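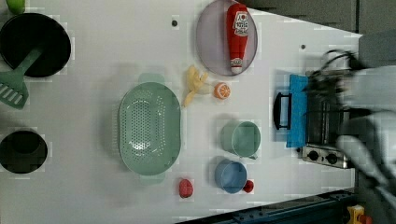 Tillmont lab puts three grippers through kitchen trial

A robotics workshop in Tillmont has finished the first round of a trial comparing three grippers on the same arm, using toy kitchenware as the test objects. The work began in February and a second round is being prepared.

The workshop is run by Okotden, which fits out small automation cells for food packers and canteens. It wanted to know which gripper to offer as standard on its light-duty arms. Until now customers have been given whatever was in stock, and the firm says this has led to a fair number of return visits.

Two of the grippers have parallel fingers, one pair with hard tips and the other with soft pads. The third, supplied by Cabrera, has jointed fingers that close around an object. All were driven by the same Drilden controller with the force limit left at the same setting, so that no gripper had the benefit of special tuning.

Each gripper was given 16 tasks. Most were simple moves, such as lifting a cup by its handle, putting a piece of fruit on a plate or shifting a pan on the toy stove. Every task was repeated 6 times with the objects set out differently on the table.

The soft pads came out ahead on fruit and on the ketchup bottle. The hard tips were better with thin edges, including the plate and the flat end of the spatula, where the pads tended to fold under. The Cabrera gripper held round objects well but was slower to close, and it needed more clear space on either side. It had most trouble when two cups stood close together.

Changing from one gripper to the next took around 36 minutes, including the calibration check. Okotden had allowed half that. Much of the extra time went on re-routing cables, and the firm is now looking at a quick-release plate with the connectors built in.

Cameras were not part of the comparison, although the shiny stove caused some poor depth readings and a few tasks had to be run again. A matt cover was considered but left out, as customers' kitchens are full of bare metal.

The next round will use the two parallel grippers only, with real crockery and a heavier pan. The Cabrera model will be tested separately once a shorter set of fingers has arrived. Okotden says it will share the task list and results table with its customers when both sets of tests are complete, and has not yet settled on a standard fitting.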